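Opinion

The robot butler is still looking at the cups

Thursday, December 3, 2020

Every December the same promise comes back. A company puts out a video, usually with piano music under it, and a machine clears a table or folds a towel. The comments fill up with people who never want to wash a dish again. I used to be one of them. I have since watched too many of these videos to the end.

This year's batch includes Stodari, which says its two-armed system will be "home ready" soon, and Vultimus, which would like to put something similar on the packing line. I don't doubt that the people building these things are smart. I doubt the word "ready."

Ask what the job is. In a house, clearing a table means picking up whatever is there, in whatever position it landed, with a toddler hanging on to your leg and the dog under the chair. You don't get to choose the objects. You don't get to choose the light, either. A ten-year-old can do it badly in 3 minutes, and badly is good enough, as every parent knows.

The version given to robots is a good deal kinder. A few paper cups and a miniature stool turned upside down, its wire legs in the air, on a big beige table with plenty of open space. Two arms, two grippers, no gravy.

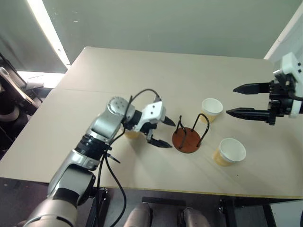
THE CHORE GAP

Look at that stool for a second and think about your own hand. You would hook a finger under one of the wire loops and flip it over while talking on the phone. A gripper with two stiff fingers has to work out where a thin bent wire is in space, close on it at a decent angle, and turn the thing without scraping it across the tabletop. Paper cups are no gift either. Squeeze too hard and you have crushed the cup, too softly and you have dropped it.

I'm told the answer is more practice. Show the machine 200 examples, then 1,000, and it gets the idea. Maybe so. But Joo, the brochure I was sent last month, boasts of a 90 percent success rate at putting away tableware. Try that in your kitchen. One plate in ten on the floor, every night, and you'd be eating off paper by New Year's.

The shop floor is supposed to be easier, and in some ways it is. Parts arrive in the same bin and nobody's dog wanders through. But a small plant changes its work all the time, and the person who now packs boxes in the morning and sweeps up after lunch costs less to redirect than any arm. You tell her. She goes and does it.

Defenders will say the dishwasher looked silly once, too. Fair enough. The dishwasher won by refusing to act like a person. It's a box that sprays hot water, and we agreed to do the loading. If Sonent or anyone else wants my money, let them sell me a dull box that does one chore all the way through.

Until then I'd like to see a demo shot in a rented apartment on a weeknight, uncut, with last night's pans still in the sink. I'll watch that one with the sound on.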